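# Toy sort, bedroom – August

Start 9:30. Aim for today: one box for small plastic toys, everything else moved to the bins by the cabinet.
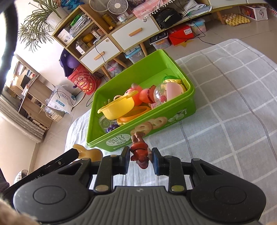 What goes in the green box?

Hard plastic toys small enough to fit with the lid shut. Soft toys, paper and anything with a cable go elsewhere.

**Container.** The green cookie box stays in use. The printed front makes it easy to tell from the other bins at a distance, so no label added. I considered replacing it with the Wolesier stacking bin (the small one) but the Wolesier has a lip inside the rim that traps discs. Left that one in the hall for socks.

**Contents, working notes.**

- Yellow ridged discs: keep stacked, back corner. Laid flat they slide under everything and the box has to be tipped out to find them.
- Ball rattle with the colored beads: stays in, near the top. Check the seam each time it is handled.
- Toy pot: takes a lot of volume for one item. Small pieces can nest in it. Tried it with the handle toward the corner and that packs better.
- Purple grapes: belong with the play food if we ever find the rest of it. In the green box until then.
- Animal head, orange and pink: no body located. Keep for 30 days, then decide.
- Reddish-brown figure: goes in last, on top. The tapered shape works its way to the bottom otherwise.
- Beige piece, curved: could be a bone or a rabbit from the outline. File under "unidentified" and put in the same box.

**Surface.** Sorting on the bed is better than sorting on the floor. Height is right and the checked sheet stops round items from rolling far. Drawback – small clear pieces are hard to pick out against light gray and white. A dark towel under the work area would fix it. Try next time.

**Bins by the cabinet.** Not opened today. Proposed split, to be confirmed:

1. Clear bin with black lid – building pieces, both sets (Farina and Zallov). The two do not interlock, so bag them separately inside.
2. Light blue bin – bath and outdoor toys.
3. Small clear bin – leave as is.

The red box is out of scope.

**Cabinet.** Cubbies on the left need a separate session. The stack of papers and booklets should be gone through first; expect most of it to be recycling. Cables down the front should be tied back before anyone works at floor level. I have a bag of Cumau hook-and-loop ties in the kitchen drawer, 2 should be enough. Do not move the plant to get at them, the pot is heavier than it looks.

**Cleaning.** Hard plastic only: warm water, a drop of dish soap, soft brush, air dry on a rack. Rattle gets wiped, never soaked. Discs go in the mesh bag so none are lost down the drain.

**Open items**

- Weigh the green box when full. Limit is 1200 g if it is going to be carried by a small child.
- Dark towel.
- Decide on the pot: in the box or with the play food.
- Papers in the cubbies, next session.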